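Home | Workshop | Garden | Toys & Games | About me | Contact

We use cookies to keep this site ticking over. OK / Settings

How to sort and refresh a job lot of coloured blocks

November 2020

If you buy old blocks in bulk like I do (guilty, I came home with 287 of them in September!), you'll know the feeling of tipping the lot out and wondering what on earth you've done. Mine were in four carrier bags with a dead torch and half a jigsaw. I've done a few batches now and have got it down to an evening or two.

What you'll need

A big bin or tray with sides
Mild washing-up liquid and two cloths
An old towel
Fine sandpaper
Boxes or tubs with lids, one per colour

Step 1: Tip out a few at a time

Please don't empty the whole bag in one go. I did that with my first lot and spent the next morning fishing blocks out from under the freezer. A small handful is plenty, spread over the floor of the bin so that each one has a bit of space and you can see what you've got. I start with two colours only and leave the rest in the bag.

A grey bin with a metallic floor is great for this, and it doesn't matter a bit if the floor's worn. Red and dark green both show up nicely against it, even with the blocks lying at all sorts of angles.
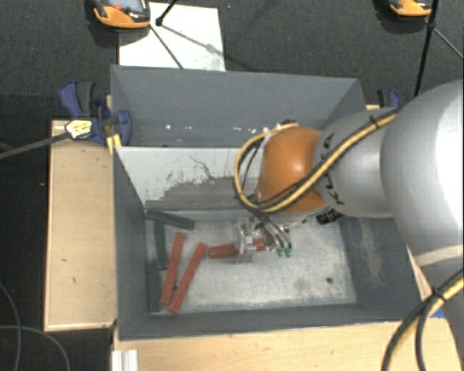 Step 2: Take out one colour

Pick a colour and clear every block of it before you touch the next. I always go for red first, then green, and yellow last (the yellow ones are always the grubbiest). Lift them by the middle if you can, especially the long ones, and pop them straight in their tub.

Step 3: Wipe them down

Wring your cloth out well, wipe all the sides, then go over them with the second cloth and stand them on the towel overnight. No soaking! I left 34 wooden ones in the sink once and the paint came up in blisters.

Step 4: Smooth the corners

Only the rough ones need it. Three or four light strokes, along the edge, and stop before you get through the paint. My friend Pornthip Thongdee uses a nail file and hers come out better than mine, annoyingly.

Step 5: Box them up

Lids on, colour written on the end, heaviest tub at the bottom. My lot filled 8 tubs and they're under the stairs until I find another shelf.

Back to top | Contact Kacper Malinowski | © Mulletti Workshop Notes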